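Katia Pagano
20/06/2013

Small thread about table colors for summer weddings. I have now three weddings in preparation and all three couples asked me the same thing, so I write it once. 1/

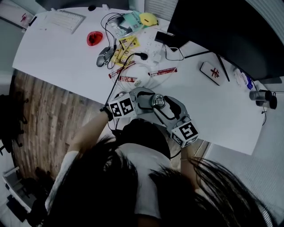

At the white desk, something small and silver in the grip.

2/ First question is always "how many colors can we have". My answer is two strong ones and one quiet one. The quiet one is for the tablecloths, and please choose it first. Most people choose it last and then they are surprised that the napkins look dirty next to it.

3/ Quiet does not have to mean white. Sand is good, also a very pale gray. For the Monti wedding we take a pale green, and on it come apricot roses and dark blue napkins. I was afraid of this blue for a long time. Then I put the samples outside at six in the evening and I was not afraid anymore.

4/ Please do this test. Look at your fabric at the hour when the guests will sit down. In the shop everything is lit from the ceiling and coral looks like coral. Under a tent it becomes salmon.

5/ Some prices, because people write to me privately for it. Napkin rental is usually cheaper than buying up to 60 guests. Over this number I would ask for both offers. My last order was 28 tablecloths, and the delivery cost almost as much as four of them.

6/ Cukik has the nicest linen I have touched this year, but they want the order very early. For a wedding in August it is already late – call them today, do not send an email.

7/ Trusier is faster and has fewer colors. Their yellow is a real yellow, a little lemon. Their "peach" I would call pink. Ask for a piece of fabric before you sign.

8/ Ribbons: we used 20 rolls for one garden party and I still have five of them in my kitchen. If somebody near me needs turquoise, write to me.

9/ A bride asked if bridesmaids must match the tables. No. Let the dresses match the flowers they carry, and leave the tables alone. When everything has the same fuchsia, the photos become tiring after page two of the album.

10/ Candles in the strong color are pretty but they bend in the heat. I had this in a garden last year, all the orange ones were lying down before the soup. Use glass holders in color and plain candles inside.

11/ Somebody wrote that with 2000 dollars it is not possible to decorate a whole evening. It is possible if the flowers are from the season and the chairs stay without covers. I will post my list when Jonance sends me the new vase prices.

12/ I forgot the napkin fold. Flat, with the menu on top. The fan falls over when there is wind.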